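Grade the Log, Not the Run

Every spring the manipulation course at Rindwood ends with a demo, and every spring the grade rides on it. I think this is a mistake, and the Tower of Hanoi assignment shows why.

The puzzle is old and its rules fit on an index card. Move one ring at a time, never put a larger ring on a smaller one. A first-year student can write the solver in an evening. The arm has to do the rest: find the peg, close on a ring, lift it clear, travel, release. Planning errors are rare in this assignment. Grasp errors are most of the work.

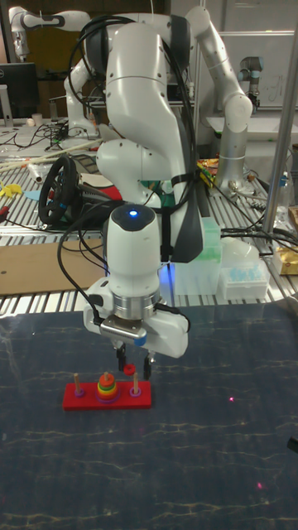
Lifting a small red ring during the Tower of Hanoi assignment, Rindwood robotics lab.

Last term Clotilde Bodin's team logged 528 grasp attempts, of which 467 held. They had sorted the misses by ring, peg and approach height, and could say which ones came from calibration and which from the fingers closing too early. On demo day the arm dropped a ring on the fourth move and they lost 20 points. Another team kept no log, ran once, finished, and took full marks.

Valentin Charpentier, who teaches the course, argues that a deadline with an audience is a fair copy of working life. I accept part of that. A machine that only works on Thursday night with its authors present is not finished. But a single run is a sample of one, and we would fail a student who turned in a lab report on that basis.

My proposal is modest. Require 200 logged attempts before the demo, with each failure given a cause. Make the log worth more than the run – two thirds would do. Keep the audience, and let teams repeat a failed move at a fixed cost.

The extra hours on the arms would have to be scheduled, and the October sign-up sheet is the place to start.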